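Ketchup

Drucken | Per E-Mail senden

Ketchup (auch Catchup oder Catsup) ist eine süß-saure Würzsoße, die heute fast immer aus Tomatenmark, Essig, Zucker, Salz und Gewürzen hergestellt wird. Sie wird kalt zu warmen und kalten Speisen gereicht und dient in der Küche auch als Zutat für andere Soßen.

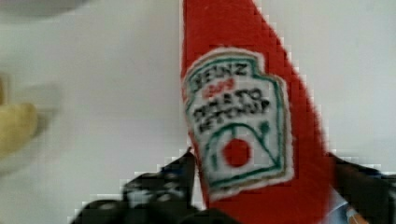
Nach Ansicht von Béla Erdős greift diese Bestimmung zu kurz, denn der größere Teil der Geschichte des Ketchups sei ohne Tomaten verlaufen, und wer die Soße von der Tomate her erkläre, beginne beim letzten Kapitel. Verena Mayrhofer hält dagegen, dass sich der Sprachgebrauch im Deutschen nie auf die älteren Formen erstreckt habe.

Wortherkunft

Die Herkunft des Wortes ist nicht abschließend geklärt. Meist wird es auf eine Bezeichnung für fermentierte Fischsoße aus dem südchinesischen Dialektraum zurückgeführt, die über das Malaiische ins Englische gelangte. Dort ist es seit dem späten 17. Jahrhundert in wechselnden Schreibweisen belegt. Im Deutschen sind sowohl »der« als auch »das Ketchup« gebräuchlich. Die eingedeutschte Schreibung »Ketschup« war zeitweise zugelassen, setzte sich aber kaum durch.

Geschichte

Englische Kochbücher des 18. Jahrhunderts verstanden unter Ketchup eine dünnflüssige, dunkle und stark gesalzene Würze. Sie wurde aus Pilzen, unreifen Walnüssen, Austern oder Sardellen bereitet und tropfenweise an Braten und Ragouts gegeben. Wegen ihrer Haltbarkeit eignete sie sich für lange Seereisen. Pilzketchup wird in Großbritannien bis heute in kleinen Mengen hergestellt.

Rezepte mit Tomaten erschienen zu Beginn des 19. Jahrhunderts in den Vereinigten Staaten. Sie enthielten zunächst wenig oder gar keinen Zucker. Die Soße wurde im Spätsommer in den Haushalten eingekocht, durch ein Sieb gestrichen und in Flaschen oder Steinguttöpfe gefüllt. Erst mit der gewerblichen Herstellung in der zweiten Hälfte des Jahrhunderts wurde sie dicker und süßer. Ein höherer Anteil an Essig und Zucker machte es möglich, auf Konservierungsmittel wie Natriumbenzoat zu verzichten, über deren Zulässigkeit damals gestritten wurde.

Im deutschen Sprachraum blieb Tomatenketchup bis zur Mitte des 20. Jahrhunderts eine Randerscheinung. Zur Verbreitung trugen nach dem Krieg Imbissstände bei. Reinhold Engelhardt beschreibt für den Ort Flernum, wie die Soße dort zuerst am Bahnhofskiosk angeboten wurde, mittwochs zum Markttag und nur auf Nachfrage. Die örtliche Essigfabrik Kälin nahm später eine eigene Abfüllung auf, die unter dem Namen Gruneo verkauft wurde. Sie bestand aus zwei Kochkesseln und einer Flaschenspülerei — mehr war für den Bedarf der Umgebung nicht nötig. Der Betrieb füllte an guten Tagen etwa 3.000 Flaschen ab.

Herstellung

Industriell wird Ketchup überwiegend aus Tomatenmark gewonnen, das nach der Ernte eingedickt und keimarm gelagert wird. Das Mark wird mit Wasser verdünnt und mit Branntweinessig, Zucker oder Glukosesirup, Salz und Gewürzauszügen verrührt. Üblich sind Nelke, Piment, Zimt, Zwiebel und Sellerie, die genaue Mischung geben die Hersteller in der Regel nicht an. Danach wird die Masse erhitzt, homogenisiert, entlüftet und heiß abgefüllt.

Bei der Zubereitung im Haushalt rechnet man auf 3 kg reife Tomaten mit 300 g Zucker und entsprechend Essig. Die Kochzeit richtet sich nach dem Wassergehalt der Früchte. Fleischige Sorten sind schneller eingedickt als Salattomaten.

Fließverhalten

Ketchup ist eine strukturviskose Flüssigkeit mit Fließgrenze. In Ruhe verhält er sich annähernd wie ein Feststoff, unter Scherung nimmt die Viskosität ab. Schüttelt man eine Flasche, wird der Inhalt deshalb dünnflüssiger und kann plötzlich austreten. Verantwortlich sind vor allem Pektine und Faserbestandteile der Tomate, bei einfacheren Erzeugnissen auch zugesetzte Stärke oder Xanthan. Jitendra Kanaujia weist darauf hin, dass Messwerte verschiedener Labore nur vergleichbar sind, wenn die Probe vorher gleich lange geruht hat.

Abwandlungen

Curryketchup ist vor allem in Deutschland, Belgien und den Niederlanden verbreitet. Bananenketchup stammt von den Philippinen und wird meist rot eingefärbt. Als Gewürzketchup werden Sorten mit Stücken von Zwiebel, Gurke oder Paprika bezeichnet. Der in Pandness übliche Apfelketchup enthält Meerrettich und wird zu gebratenem Hering gegessen — Oddur Kragh zählt ihn allerdings eher zu den Chutneys.

Verwandte Artikel

Tomatenmark
Worcestershiresauce
Pilzketchup
Currywurst
Fischsoße
Chutney
Strukturviskosität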